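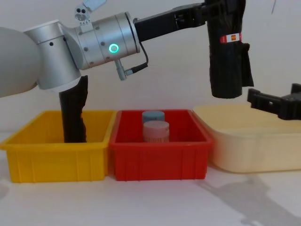 How far from the table should people stand while the arms are sorting?

Outside the taped line, at the distance set by the risk assessment for that table. If the speed limit or the tool on either arm is changed, the distance has to be worked out again before anyone goes back to the line.

Good practice at the sorting table: a page from the Cloltmont shop

This gallery goes with the house rules for two-arm sorting at Cloltmont. The rules were written by Rania Bouzid and Szymon Wróbel and apply to every shift from May on. The full text is kept in the binder by the shop door. The notes below cover the points new people ask about most. Page last changed April 25, 2026.

Bins
Yellow, red and cream-colored bins stand side by side on the white table. Bins are set down before the arms are enabled. If one has to be moved during a run, stop both arms first, move it, then check the taught positions at low speed.

Soft items
A black fabric item hangs from the gripper, with a white-and-red label band near the top. Bags, cloths and anything else that drapes must clear the highest bin rim before the arm travels sideways. Set the travel height from the lowest point of the item and leave the gripper out of the sum.

Containers with lids
Two of them stand upright in the red bin, one lid light blue and the other pale pink. Lidded goods go in upright and stay that way. Anything that tips over is picked up by hand after a stop - do not reach in between cycles.

Indicator light
The ring on the arm is lit green. Szymon's rule is that the light tells you about the arm and nothing about the program, so read the screen as well before you step over the line. A light that is out is treated as a fault and written up.

Shared space
The second gripper is over the back corner of the cream-colored bin. Only one arm at a time may be inside a bin. The other waits outside the rim until the first has left, and this is set in the program as an interlock. Timing alone is not accepted.

Cables
A black cable loops under the wrist. Look at it at the start of the shift and again after any change of tool. Cables that rub get replaced, and tape is not a repair.

Logging
Each stop is entered with the time, the arm and the item being held. Sheets go to Osvaldo Figueiredo on the last working day of the month. Questions about the rules go to Rania, and requests for table time go to Szymon.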